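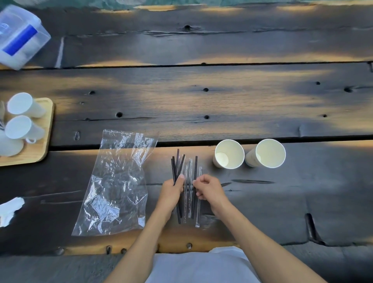

Kamarul Wijaya would get rid of the wrapped ones first. They cost more, they make litter before anyone has had a sip, and half the time the customer pockets the straw and leaves the wrapper under the cup. At a weekend stall in Tambunan he keeps two kinds, bare black ones and ones in clear sleeves, and he sorts them by hand before opening because they come out of the carry bag mixed together.

Sorting straws takes up a surprising share of the morning at a small drinks stand. The bare ones go into a jar, tops level, bundle by bundle. The sleeved ones lie flat in a tray or stand in a cup. Sleeves split in transit, and a straw whose sleeve has split goes in with neither kind. Wijaya puts those in his apron pocket and uses them to taste the syrup.

The stall opens at seven and is packed away by one. It sells iced coffee, lime juice, a ginger drink served hot, and a sour plum soda that people drive over for. Everything goes out in paper cups except for regulars who bring their own. Setup is done on an old plank table that belongs to the house behind the stall, and it has been left outside long enough that nobody bothers with coasters.

I spent two mornings there in May and then went to see three other sellers along the same road. I wanted to know how people who work out of a car trunk and one table keep their disposables in order. Most of them had thought about it more than I expected.

Cups first. Paper cups are sold in sleeves and should stay in them until the last possible moment. Once a stack is out of its plastic it picks up dust and road grit, and in damp weather the rims soften. The woman who runs the Birine juice stand cuts only the end off the sleeve and pulls cups through the opening, closing it again with a clothespin. She has done it this way for years and gets through a sleeve without a dirty cup. Wijaya takes out what he thinks he will need for the first hour and goes back for more.

Stacks stick. When cups have been pressed together in a hot car, the bottom two or three lock, and pulling them apart at the counter with a line waiting is how rims get bent. The fix is to twist instead of pull, a quarter turn each way. Several sellers loosen the whole stack like this before they open. It takes a minute.

Straws are harder to keep clean than cups because everyone touches them. A jar of bare straws on the counter gets fingers in it all day. Birine keeps hers behind the counter and hands them over, holding the straw in the middle. Two sellers have gone over to sleeved straws for this reason and accept the wrappers as the price. One of them, who trades under the name Conel and mostly sells milk tea, has a bucket tied to the front leg of the table with a rope. She says four out of five wrappers land in it.

On wind, everybody agreed. Empty bags and loose wrappers have to be weighted or put away the moment they are emptied. A big plastic bag will travel the length of the road. Wijaya folds his into a triangle, the way some families fold shopping bags, and tucks it under the ice chest. At Conel they are stuffed into one another and the last bag is tied shut.

Trays get less attention than they should. A light tray with a lip is the most useful thing on the table during setup. Cups that tip over stay on it. It can be carried to the back in one trip, and it wipes clean. Wijaya bought his from a household goods shop called Zutham, which has since moved farther into town. He would like a second one and has not gotten around to it.

How much to bring is mostly habit. Wijaya loads 300 cups for an ordinary morning and rarely uses all of them. The most he has ever sold was 529 drinks, during a school sports meet, and he had to send his nephew out twice for cups. He came back the second time with a size that did not fit the lids, so the last hour of drinks went out uncovered. The straws held out. Nobody complained, and one man asked if the bigger cup was going to be permanent.

Leftovers go home in a lidded plastic box. Opened cups are used first the next time, and any with a dent are kept for measuring ice. Straws that have been in the jar on the counter are not put back with the clean ones. At the Birine stand they go to a neighbor who ties up bean seedlings with them, a use I had not heard of before. The neighbor prefers the black ones. They stay stiff longer in the sun, she told me, and the seedlings don't seem to mind.

Wijaya's morning ends with the table. He wipes it along the grain with a rag and vinegar water, then goes over the cracks with an old toothbrush, where the sugar collects and brings ants. He leaves it out to dry and takes the tray in with him.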